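What the Arm Really Cost (Part Two)

Last month I wrote that the arm was the expensive bit. I would like to withdraw that statement.

The Larano quote sat in my inbox for most of January while I did what any responsible adult does with a large number, which is look at smaller numbers nearby. Fingertip pads, 57 dollars a pair. A bench from Bestier, 255 delivered, with a promise that it was level. A spare cable for the wrist, 27, and I ordered one where I should have ordered three.

Then there's the stuff to practice on. We want the arm pulling parts out of old desktop PCs, so the plan said "old desktop PCs" with a zero next to it. Old PCs are free the way puppies are free. Malabanan Recycling will let you have a pallet, but you pay for the pallet, the truck, and the privilege of taking back whatever you've finished with.

I had also budgeted one afternoon for power supplies. They're a box with a label on it, I reasoned. What I left out was everything that lives around the box: rails, drive bays, wires going wherever they please, and very little space for a pair of fingers with linkages behind them.

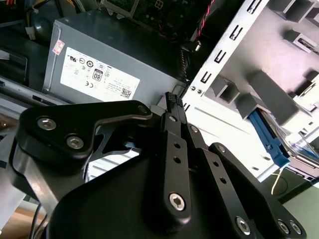
Things I would put in the budget now

Fingers, plural. Buy two sets of different lengths before you buy anything with a screen on it.

Light. The inside of a case is bright on one side and a cave on the other. I had nothing down for lamps.

Shipping both ways. Fusdale fixed our controller under warranty and were very nice about it, and the crate still cost more than the chair I'm sitting in.

A contingency line. Mine was 2000 and I felt extravagant typing it. It lasted until the second invoice.

I've redone the spreadsheet with a tab called "Other," and it's now the longest tab. Next up is the vacuum gripper question, once I've worked out who pays for the compressor.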